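Cilari Arm Build: Frequently Asked Questions

Maintained by Sumaiya Biswas. Last revised March 2020.

This page collects the questions that come in most often from people building the Cilari arm at home or in a shared workshop. If you are stuck on something that is not covered, write to the build list and include your firmware version and the last lines of the log.

GENERAL

What is the Cilari arm?

A tabletop arm with a two-finger gripper and a small camera at the wrist. The plans, part files and software are free to download. You print or cut most of the structure yourself and buy the motors, bearings, camera and power supply.

Is there a kit?

No. There was a single group order in August for the motor set and the wrist bearings, and it is closed. The parts list gives the sizes, and any supplier who can meet them will do.

How much should I expect to spend?

My own arm came to 1387 dollars, with the power supply and without the tools I already had. People who had motors left over from other projects spent less. The motors are the largest part of the cost by a wide margin, so price those first.

Do I need a workshop?

You need a printer, a soldering iron, hex drivers and a table that does not wobble. Several of the arms on the list were put together on a kitchen table. A shared workshop helps for the base plate, which has to be drilled square. If you have no drill press, ask someone who does. Hand-drilled base plates lean, and the lean shows up later as calibration error.

What skills do I need?

You should be able to solder a connector and follow a wiring diagram. You should also be able to run a command from a terminal and read what it prints. No programming is needed to get the arm moving. You will need some if you want to write your own tasks.

BUILDING

Which joint should I build first?

The wrist. It has the smallest screws and the tightest cable run, and it can be tested by itself on the bench. Leave the shoulder for last.

Can I swap the Eteline motor board for something else?

The Eteline board is the one the firmware was written for. Two people have ported it to other boards and their notes are in the files section. I have not tested either port. If you use one, please say so when you report a problem.

My wrist cable binds when the gripper rotates. What did I do wrong?

You most likely routed it outside the second clip. Take the cover off, turn the wrist to its middle position, and run the cable through both clips with enough slack to make a loose loop. Then turn the wrist by hand to both ends of its travel before you put the cover back on. The cable should never go tight.

How hard should I tighten the finger screws?

Snug, then a little more. The screws go into plastic and will strip. Use the washers.

GRIPPER AND FINGERS

What are the finger covers for?

Bare printed fingers are slippery. The cover gives them grip and some cushion, which matters with small hard parts such as toy bricks. Any thin, soft, grippy sheet will do. Cut it to the template, wrap it snugly and glue it on the outside face so the seam does not meet the object.

How do I know when the covers need replacing?

Check the tips at the start of every session. Fraying along the edge is the first thing to look for. Once a piece is hanging loose, replace the cover before you record anything. A loose flap on the inner side can get between the finger and the part, and it can also hang in the camera's view.

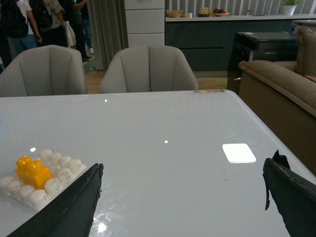

Wrist camera, gripper open, one yellow brick on the baseplate. Both finger tips are due for new covers.

How long does a set last?

I log grasps, and I change mine at 300 whatever they look like. With rough or sharp-edged parts you will need to change them sooner. Cut several sets at once and keep them flat in an envelope.

Can I replace only one finger?

You can, but do both. A new cover is thicker than a worn one, and the grip point will move off center toward the worn side. If you do change only one, run the gripper centering step again.

CAMERA AND TABLE

Where should the wrist camera point?

Down the length of the fingers, so that both tips are in view with the gripper fully open. The tips should come in from the bottom of the picture and leave the middle clear. If you can see only one finger, the bracket is rotated. Loosen it, open the gripper all the way, line it up and tighten it again.

Does the table surface matter?

More than most people expect. A glossy white table is easy to wipe down and easy to find in a kitchen or common room, but it reflects ceiling lights. The reflection shows up as a hard white patch, and on a white surface it can hide the edge of anything light that sits near it. A matte cloth or a large sheet of dull paper fixes this. So does switching off the light directly overhead, if the room is still bright enough without it.

Do smudges and small specks cause trouble?

For picking up bricks, no. For the automatic table-edge finder, sometimes. Wipe the table before you run it.

My baseplate is white and so is my table. Should I change one?

Change the table covering if you can. White studs on a white plate on a white table give the software very little to work with. Bright bricks are easy to find in this setup and the plate is the weak point. If you have to keep the white table, lay a dark sheet under the plate so that it shows on all sides.

Does the room behind the table have to be plain?

No. Chairs, sofas, counters and people in the background are fine, because the software ignores everything past the far edge of the table once you have set that edge. Set it again if you move the arm. If you work in a shared space, ask before you record, and tell people when the camera is on. The low angle tends to leave faces out, but you should not count on that.

BRICK TASKS

How do I keep the baseplate from sliding?

Double-sided tape at the corners is enough for placing bricks. It is not enough for pressing them down. For pressing, clamp the plate to a board and clamp the board to the table.

The gripper lifts the baseplate along with the brick. How do I stop it?

Hold the plate down better, as above, and have the arm tilt the brick slightly before it lifts. The sample task called Dalodum does this. Its default tilt works for a brick with two studs. Longer bricks need a smaller tilt or they catch on the stud next to them.

Where on the plate should I start?

Near the middle, with open studs on every side. Once that works, move toward the edges. Parts at the far end of the plate are harder because one finger can cover them from the camera on the way in.

How many practice runs do I need before the arm places a brick by itself?

With the Navaratnam trainer, 200 good runs of one brick in one spot was enough for me. Moving the brick to a new spot took more. Throw out any run where you bumped the table.

SAFETY AND TROUBLE

Is the arm safe to leave running?

No. Stay in the room and keep the stop button within reach. The motors are strong enough to pinch a finger hard.

The arm jerks when I turn it on.

Put it in the rest position by hand before you switch on the power. If it still jerks, the shoulder motor is probably one tooth off. Take off the side cover and check the mark on the gear against the mark on the housing.

The camera drops out after a few minutes.

Check the length of the USB cable. Past 3 meters you need a powered hub. If the cable is short enough, try another one before you blame the camera.

Can I send you my arm to fix?

No, but post a clear picture of the joint and the log and someone on the list will usually answer within a day or two.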